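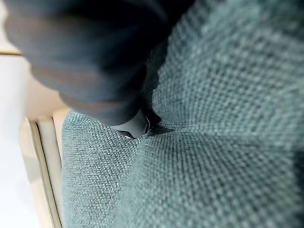

Slide 1. Teal weave, pressed in at the seam.

Thank Saimi Manninen for the introduction. Mention that the talk is for people who furnish waiting rooms and shared lounges, so home sofas only come up in passing. Questions at the end, please.

Start with the press test. Push one fingertip into the upholstery and look at the weave. On a basket-weave cloth the lines bend towards the point of pressure, so you can see how far the pull spreads. Do it at the seam as well as in the middle of the cushion. Most buyers only try the middle.

Pass the Ganum swatches round now. Start them on the left side of the room and ask for them back before the break.

Slide 2. Leather next to carpet. 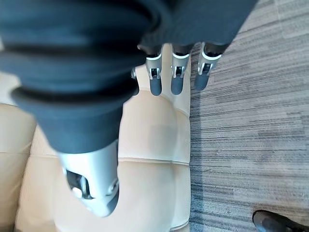 Cream leather is what clients ask for when they want a room to look bright. It wipes down easily and it shows pen marks, and the dye from new jeans can get into it. Tell the Bustanville story here, but keep it short: two cream cushions in the lobby, both swapped for cloth by October. Urho Lappalainen did the ordering and may want to add something.

Cost for the Bustanville job was 400 a cushion in leather. The whole reupholstery quote from Randano came to 839, delivery included. Say that these were our prices and theirs may differ.

Slide 3. Creases and filling.

Press where two rounded parts of a cushion meet and a crease forms between them. What matters is what the cloth does when you let go. If the crease stays, the filling may be too soft or the cover may be cut too large. Ask the supplier which it is.
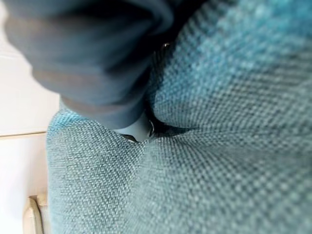

A mixed colour helps in a busy room. Turquoise, aqua and grey-blue together hide lint and small marks better than a flat colour does. They don't hide a worn front edge, so turn the cushions every month if the covers allow it. Thenmozhi Rajan has a turning chart we can send out. Take names at the door.

If time is short, skip the part on zips.

Slide 4. What goes underneath.

People choose the seat first and the carpet last. Try to look at both in the same light, on the same day. A striped grey carpet sits well with teal and also with cream, but check which way the stripes run before you place a long sofa.

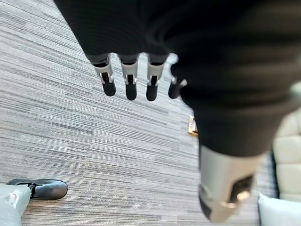
Slide 5. Questions

Likely ones: cleaning, fire labels, how long a cover should last. Pass the fire label question to Tuulikki Koskela. Swatches back in the box.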